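# Scanning a cupboard full of slides: new computer, or keep the old tower going?

**Darlene Friesen**

Hello all, and sorry in advance for the length of this. My aunt left me her slides, and there are 31 boxes of them in the cupboard under the stairs, mostly seaside holidays and other people's weddings. I'd like to get them scanned before the colours go any further, and then share them with the cousins, who have been asking very nicely since September.

I've got the loan of a Binilov slide scanner from the family history group in Mistow, which is lovely of them, but my laptop is on its last legs. A desktop tower has been offered to me for next to nothing and I don't know enough to say yes or no. Would I need one of those separate graphics cards for scanning? I've been reading about them and have only made myself more confused.
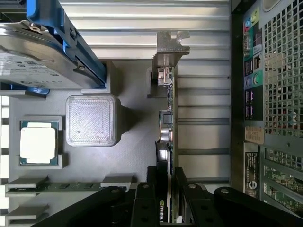
*Low-profile graphics card, with NVIDIA printed along the side and the metal bracket at the far end.*

Also, how on earth do you keep track of what you've scanned? I did one box last winter and the files are called things like "scan004 new new". Any advice gratefully received!

**ovness_gran**

Hello Darlene, what a lovely job to have ahead of you (I say that having finished mine, ask me in the middle and you'd have heard something different).

The graphics card first. For ordinary scanning you can stop worrying about it. The scanner does its own work and the computer mainly has to save the files and show them to you. People doing 3D drawings or video may well want a proper card, but for slides I'd put the money into memory and a decent sized disk.

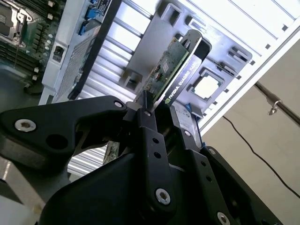 *An NVIDIA Quadro, one of the cards sold for workstations.*

Now, the slides, which are the bit I really want to talk about. Please sort before you scan! Get a cheap light box, or lean a white screen up on the kitchen table, and go through a box at a time. Out go the blurry ones, the near-identical sunsets and the ones of nothing but car park. I began with far more than I ended up with, and kept 500 in the end, and I have never once missed the rest.

Blow the dust off with a rubber bulb blower and hold the slide by its mount. Don't wipe it with your sleeve, however tempting. If there's mould on any of them, keep those in a separate bag and ask somebody who knows before you touch them.

For names, I put the year first if I know it, then the box, then the slide, so something like 1967-box03-012. Write the box number on the box in pencil at the same time. And scribble down who's in the picture while there is still someone to ask. I rang my mother's cousin every evening at six o'clock for a while and we both rather enjoyed it.

**Balogh**

Do check the tower before you say yes. Cheap ones are sometimes sold without a processor, or without a disk, and the advert doesn't always shout about it.

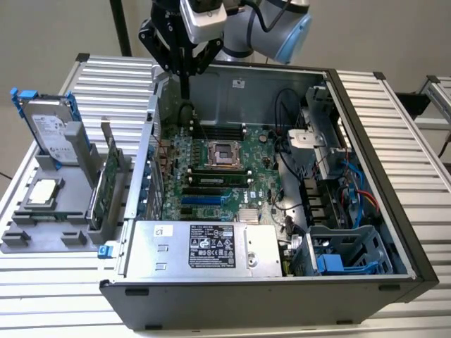 *Green Dell board with nothing in the CPU socket.*

Ask to see it switched on with something on the screen. If they can't do that, ask for a photo with the side off and compare it with the manual for that model. I paid 119 pounds for a refurbished one from a shop, with a guarantee, and for a person who doesn't want to fiddle I think that's the better way to spend the money.
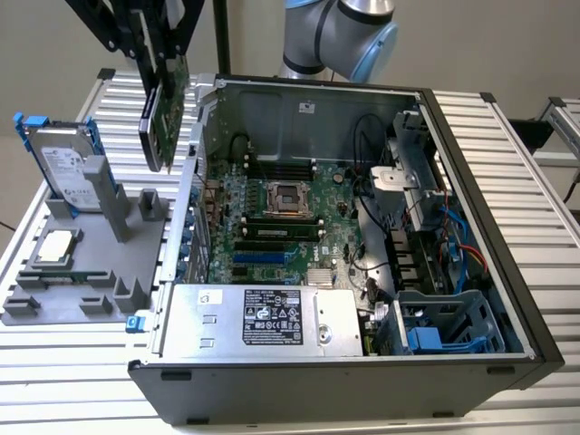 Memory is the other thing to ask about. One stick will often do for scanning, but big files add up if you have several open together, and adding a second stick is usually a simple job as long as you buy the right type. Switch off at the wall before you go in.

Oh, and backups. Two copies, one of them at somebody else's house. My sister has mine in with her Christmas decorations and I have hers in the airing cupboard, though I should probably move it somewhere cooler.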